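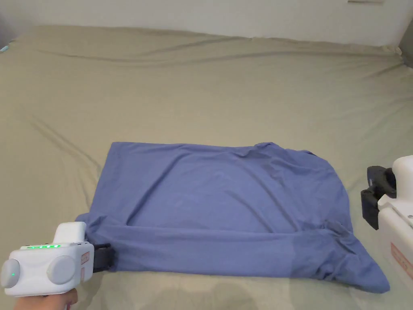
Mine came off at one corner the first night and every night after that, so I'd like to know what mattress you people are using, a reader wrote under our first look at the Stikberg fitted sheet. Several others had the same complaint. A few said theirs had never moved.

Home Bedroom Laundry Kitchen Reviews

August, by the Bedroom Desk
Last updated: 4:15 p.m.

I have now slept on the Stikberg for 100 nights and washed it often enough to have an opinion about the corners. The sheet is the large size in khaki, which is closer to olive beige than the name suggests. I bought it from Unberg at full price. Unberg also sells the Prorkska, which I have owned for longer and which I used for comparison, along with an older sheet from Jeon that is due for retirement.

Fit

The depth of your mattress decides almost everything. Mine is a medium-depth foam mattress with no topper. On that, the Stikberg goes on without a fight. The elastic runs the whole way around the hem, and there is enough extra fabric to tuck well under the edge. I put the two head corners on first, then pull toward the foot.

I then added a thick topper for two weeks to see what the reader was talking about. With the topper on, the head corners crept up and one of them let go on the third night. After that it let go most nights. The depth printed on the package is optimistic. If you use a topper, buy the deep version, and if the deep version is out of stock, wait for it or buy the Prorkska. The Prorkska has a narrower elastic but deeper pockets, and it stayed put over the same topper.

Even without the topper, there is some slack at the head of the bed. The fabric gathers into a ridge near the wall and stays there until you go around and pull it flat. My bed is pushed up against the wall at that end, so this means kneeling on the mattress and reaching over. I do it on washing days and leave it alone the rest of the week. Somebody with a headboard and a gap behind it will have an easier time.

Feel

It is a 400 thread count weave, smooth and a little stiff out of the package. The stiffness went away after the first few washes. It is cooler to lie on than the Jeon and slightly less soft than the Prorkska, which has a brushed finish. I sleep warm and preferred the Stikberg from June on. In spring I would have picked the Prorkska.

There was a faint smell when it was new. One wash took care of it.

Wrinkles

The package says wrinkle resistant. I would call it average. Taken from the dryer while still warm and put straight on the bed, the sheet lies smooth over the foot half and shows soft creases across the middle and up toward the head. Left in the basket for an afternoon, it comes out with sharp lines that take a night or two to relax. I don't iron sheets and am not going to start for this one. Line drying gave the worst result for creases and the best one for feel.

The color helps. On a khaki sheet the shallow wrinkles show mostly when the light comes in low. The same weave in white would look messier, I think, though I haven't tried it.

As a place to fold laundry

This sounds like a small thing, but our bed is where all the clothes get folded, and a sheet that slides around or grabs at the fabric makes the job slower. The Stikberg does well here. There is just enough grip that a cotton top spread out flat stays where you put it while you turn the hem up, and you can smooth out a sleeve with one hand. The Prorkska's brushed surface holds on to clothes more, so you end up lifting them to straighten them. It also collects lint from anything dark.

One thing to watch is a sheet with too much slack. If the fabric under the shirt moves, the shirt moves with it, and the corners of the fold twist. Pull the sheet tight before you start a big pile. I fold toward the foot of the bed anyway, where it's flattest.

A blue-violet garment against khaki is also easy to see the edges of. I used to lose gray socks on the Jeon sheet, which is gray.

Washing

Warm wash, medium dry, no softener. The instructions say to close the zippers on anything washed with it, which is good advice for any sheet. Mine has not pilled except for a small patch near where my feet go. The color has held. I washed it once with towels and regretted it, because the towels balled up inside the elastic and were still wet at the end of the cycle. That happens with every fitted sheet I have owned, and the full elastic on this one makes it a bit worse.

It shrank slightly in length. I measured before and after and lost less than an inch. There was slack to spare, so the fit without the topper got better if anything. With the topper it got worse.

The stitching at three of the corners is as neat as the day it arrived. The fourth has a loose thread that I cut off, and it has not opened up since.

The corner tags

Two of the corners have a small sewn label that marks the foot end. I like these a lot. They are on the inside, they don't scratch, and they save turning the thing around twice in the dark. The Prorkska has one tag, and mine has washed so pale that I can't read it anymore. The Jeon has none.

What readers said

Our first look drew 957 comments, and most of the useful ones were about depth. A number of people recommended sheet straps. I tried a set of six with the topper on, and they did hold the corners down, but getting them clipped under a heavy mattress took longer than making the bed. Others asked about noise. The sheet rustled for the first week and has been quiet since.

One person asked if the flat sheet is worth getting in the same range. I haven't used it – I sleep under a comforter with a cover.

Who should buy it

Buy the regular Stikberg if your mattress is a normal depth and you don't use a topper, or if you want something cool for summer. Buy the deep version for anything thicker. Skip it if creases bother you, or if you like a soft, brushed sheet, in which case the Prorkska is the better choice and costs a little less.

I have ordered a second one in the same color. The Jeon is being cut up for dust cloths.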